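Kendmont Hand Gripper – Build and Set-up Guide
Section 6: Fitting the pads and first grips

By now you should have two grippers that open and close without grinding. If you have one gripper and a bag of leftover parts, go back to Section 4. If you have two grippers and a bag of leftover parts, go back to Section 4 and bring tea.

Last revised December 5, 2021. The pad drawings changed in April, so anything printed before then will tell you to glue the pads on upside down.

6.1 Fit the pads

1. Wipe the inner face of each fingertip with a dry cloth. Kitchen roll leaves fluff, and the fluff stays for ever.
2. Cut two blue pads per gripper, each 28 mm long. The textured side faces inwards. This sounds obvious until you are holding four of them with sticky fingers.
3. Press each pad on from the tip backwards and hold it there while you find something else to look at.
4. Leave overnight. The tape packet promises a good bond in minutes, and the tape packet has never built one of these.

Note: the Grostov pads from the first batch are 33 mm and foul the inner arm when the gripper closes. Trim them before fitting. Trimming them afterwards is possible, in the sense that cutting your own hair is possible.

6.2 Check the pins

5. Push each silver pin until its head sits flush. There are two on each side.
6. Open and close the gripper by hand. The two sides should mirror each other all the way through. If one side leads, its outer arm has gone on back to front.
7. Look at the pads as they meet. A thin wedge of daylight near the tip is fine. A wedge you could post a letter through is a bent link.

CAUTION: Keep fingers out of the triangular cutouts while the arms are moving. They are there to save weight, and they will save you a fingernail as well if you let them.

6.3 First grips

Start with a tea towel, flat on a table. Pinch, lift, put down. When that has become boring, move on to something with padding in it.

8. Spread a puffer jacket on a bed, front upwards. A made bed is best; on a bare mattress the lining slides about.
9. Bring one gripper in from the foot of the bed, pads open wide. Keep the second well out to the side until you want it.
10. Set a pad on either side of a padded channel near the hem and close slowly until the cloth bulges up between them. Creases will run away from the tips. Let them.
11. Lift a little and look underneath. If you can see the layer below, you have the top layer only. If everything comes up together, open, back off and take a smaller bite.
12. Bring in the second gripper from the side and repeat with both. Your hands will want to do opposite things for the first few goes.

CAUTION: Stay clear of the zip. Teeth chew the pads, and a torn pad means going back to step 1 and another night of waiting.

Note: the Magesa grip log, if you have it running, will store up to 3 hours before it starts writing over itself. It gives no warning. We asked for a beep in the next version and were given a different colour of menu.

6.4 If it goes wrong

Cloth slips out: pads dirty, or fitted smooth side in.
Gripper closes but won't hold: loose pin. Repeat step 5.
Gripper won't open: stop pulling. Let go of the handle, check for cloth caught in the links and ease it out by hand – scissors are for other people's jackets.
Grip feels fine on the bench and hopeless on the bed: normal. Padding squashes, tables don't. Squeeze further than feels polite.

Carry on to Section 7 (Ritance handle, wiring and grip switch) once both grippers can lift a hem without bringing the rest of the jacket with it. 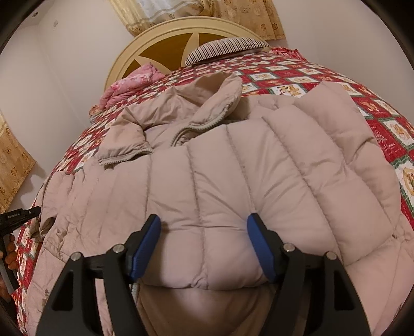
Could step 4 mention that a cold shed counts against you? I left mine overnight in the workshop and both pads slid off on the first tea towel. Did them again indoors, gave them two nights, and they've held since. Also, the flush pin check wants doing before the pads go on. Mine needed a tap with a mallet, and I'd rather not have had fresh tape on at the time.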